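5. Loading the Dorkitz room and setting up the cameras

This section covers the Dorkitz room, the furnished interior supplied with the Dravus simulator. It assumes that Dravus has been installed and licensed as set out in section 3, and that the Tan arm model has passed the joint check in section 4. If you are using your own arm model, read section 9 first and return here afterwards.

5.1 Before you start

The room package is a separate download from the Remine customer page. Unpacked, it takes up 2,780 MB. Put it on a local disk. Dravus will open a room from a network drive, but textures may arrive late and the first frames of a recording will then be saved with plain grey surfaces.

Close any other Dravus session on the same machine. Two sessions cannot share one control port. The default port is 871 and can be changed under Settings, Connection.

CAUTION: Do not connect a physical arm controller while a room is loading. Joint targets sent during loading are held in the queue and released all at once when the simulation clock starts.

5.2 Loading the room

1. Start Dravus and wait for the status bar to read Ready.
2. Choose Room, Open, and select the Dorkitz folder. Select the folder itself and leave the files inside it alone.
3. When asked for a physics profile, choose Tabletop. The Mobile profile is meant for wheeled bases and uses a coarser contact setting.
4. Wait for the progress bar to clear. The first load compiles the shaders and is much slower than later ones.
5. Press Hold. The clock stops at zero and objects stay where the room file puts them.
6. Choose Robot, Add, and select Tan. The arm is placed at the mount point named in the room file.
7. Save the result under a new name before changing anything else.

Note: The supplied room file is read-only. If Save is greyed out, step 7 was skipped and you are still working in the original.

5.3 Wall pictures and fine textures

Framed pictures in the room are flat panels with an image texture. They have a collision surface but no mass, and cannot be knocked off the wall. The supplied images are reproductions of well-known paintings, among them the birth of Venus. They carry more fine detail than the stone or the floor, so they are a convenient target when judging camera resolution and stream compression.

1. In the camera list, select the camera to be checked.
2. Set the output height to 720 lines and the stream quality to Medium.
3. Move the camera until one picture fills most of the view, with a strip of its frame showing along one side.
4. Save a still from the stream. Use Stream, Save Still. The Render, Save command bypasses the encoder and will always look better than what the policy receives.

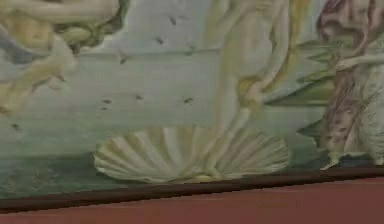 5. Look first at large areas of even colour, then at straight edges between a dark surface and a lighter one. Blocks and streaks in the even areas point to the encoder. A stepped edge may come from either the encoder or the anti-aliasing setting.
6. Raise the stream quality by one level and save a second still from the same camera position.
7. If the edge is still stepped, return the quality to Medium and raise anti-aliasing by one level.
8. Write the final values into the camera profile and lock it.

Do not change quality and anti-aliasing together. The two settings affect the same parts of the image, and the log records only the values in force when recording starts.

Note: Pictures may be replaced. Put the new texture in the Art folder, keep the old file name, and reload the room. Images with a different shape will be stretched to fit the panel.

5.4 Lighting

The room has two kinds of light source. Ceiling lights are set as a group. Table lamps are set one at a time and are listed under the furniture they stand on.

1. Open Lights and set the ceiling group to 37 per cent.
2. Switch on the table lamp. Leave its colour setting at Warm.
3. Set exposure to Fixed. Automatic exposure reacts to the lamp whenever it enters the view, and the brightness of the whole image will shift during an arm movement.
4. Check the floor for highlights. The floor material is glossy and returns both the ceiling lights and the legs of the furniture. If your detector picks up reflections as objects, set Floor, Gloss to Low.

The lamp shade is a light-emitting surface and will clip to white at high exposure. Reduce exposure before reducing lamp power, as lamp power also changes the light falling on the table top.

5.5 Placing the overview camera

The overview camera should take in the work table and enough of the floor and back wall for the position of the table to be clear. A view running diagonally down the table generally works best. Items at the far end will be small, so use a second camera if the task takes place there.

1. Select Overview in the camera list and choose Free Move.
2. Raise the camera above table height and tilt it down until the table top is visible over its full length.
3. Check both sides of the view for wall sections. A near wall may be left in view provided it does not cover the working area.
4. Choose Lock Position.
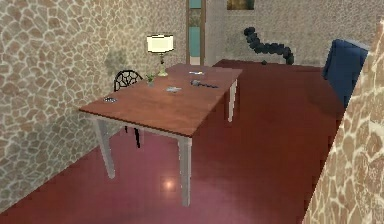 Figure 5-2. Dorkitz room, work table with lamp on, small items on the table top.

5.6 Table items and chairs

Small items on the table are free bodies. They will move if touched and will fall if pushed past the edge. To fix an item, select it and tick Static. The potted plant is a single body; leaves and pot cannot be separated.

The black chair at the table has an open lattice back. By default its collision shape is a simplified hull, which closes the gaps in the lattice. Choose Exact under Collision if the arm is expected to pass close to it. Exact collision slows the simulation, so return the setting to Hull when it is not needed.

CAUTION: Press Hold before changing a collision shape. Changing it with the clock running can leave two bodies overlapping, and the solver will throw them apart.

5.7 Resetting

Press Reset to return all free bodies to their saved positions. Camera and light settings are kept. To return these as well, choose Reset All and confirm. The arm goes to its home position in both cases, by the shortest joint path and without checking for obstacles.

If objects drift after a reset with no arm movement, the time step is too long for the Tabletop profile. See section 11.2.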